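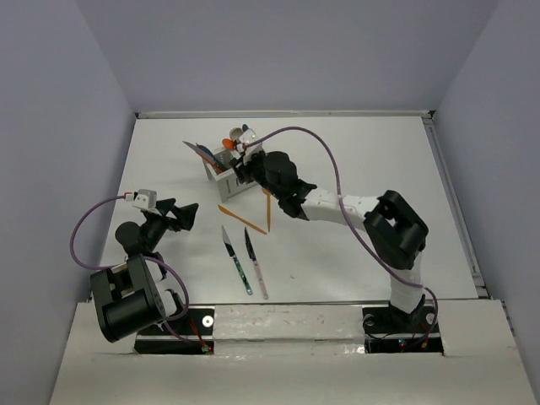

Thursday, started 8.40

Gurkelstead, series two, episode 3. Subtitles and recap.

Picked up from where I left it at the Thiele house scene. The locked cut came over last night and it is not the cut we timed to. The opening recap has been swapped for a longer one and the scene at the ferry office now sits before the dinner. Everything after the titles is out by 648 frames. Shifted the whole file by that amount and spot-checked at the dinner, the car park and the last scene. First two fine. Last scene drifts early, so there is another trim somewhere in the final part. Left it until after lunch.

Cue count before the shift was 2274. After taking out the old recap and the lines lost from the ferry office it is 2053. That looks like a lot to lose for one episode, so I compared it with the script. Most of the drop is the old file having each line of the radio broadcast as its own cue, which we agreed not to do after episode one. Merged properly now. Old version kept in the folder with "pre" on the end, please don't deliver that one.

Names. The script spells the family Thiele throughout, but the prop letter in the dinner scene is signed with only one e. It's readable on screen for a good four seconds. I have kept Thiele in the subtitles and put a note in the query sheet. If production want it fixed it is their job in the grade, we don't follow the prop.

Marano is the boat and also the surname the younger sister uses when she checks in at the hotel. Italics for the boat, plain for the surname. In the hotel scene the clerk says "Marano, like the boat?" and both turn up in one cue. I tried it with italics on neither and it gave the joke away less, but it breaks the house style. Went with plain. Open to argument.

10.30. Listened to the argument on the stairs on headphones, then on the small speakers. On the headphones she says "I never sold it to you." On the speakers it's "I never told it to you." Script has "sold", but the script also has him replying to a line that was cut. It matters a good deal, as the whole of episode four hangs on whether the house changed hands. Put "sold" and flagged it. Asked for the dialogue stem.

Reading speed. The father's long speech by the window is too fast in five cues running. He talks over himself and there is no gap to steal from. Dropped the two "you understand"s and the second mention of the solicitor. Didn't touch "before your mother came home" even though it would have saved the most, as the recap next week uses that line.

Sound labels. Changed [tense music] to [piano, slow] wherever it's the same theme as the titles. Viewers wrote in last series about labels telling them how to feel, and they had a point. Kept [door slams] at the end of part two. The door is off screen and neither of them reacts to it.

Lunch.

1.45. Found the trim. The shot of the empty jetty has gone from the last part. Split the file at the cut and shifted the rest. Final line now lands on the mouth.

Recap text for the listings page, second go, the first gave away the hotel:

"The Thieles sit down to dinner for the first time since the sale, and an old letter is read aloud. On the coast, a booking is made in the wrong name."

Plaltevton want it shorter still. Second sentence can stand without "On the coast".

To do
Dialogue stem for the stairs, chase if not here by four
Query sheet to Plaltevton, with the letter spelling at the top
Check the new recap lines against episode two wording, one of them is a different take
Add the radio broadcast rule to the style sheet, it's still only in my notes
Episode four timing, wait for locked picture this time

4.10. Stem arrived. It is "sold". Flag removed, file saved.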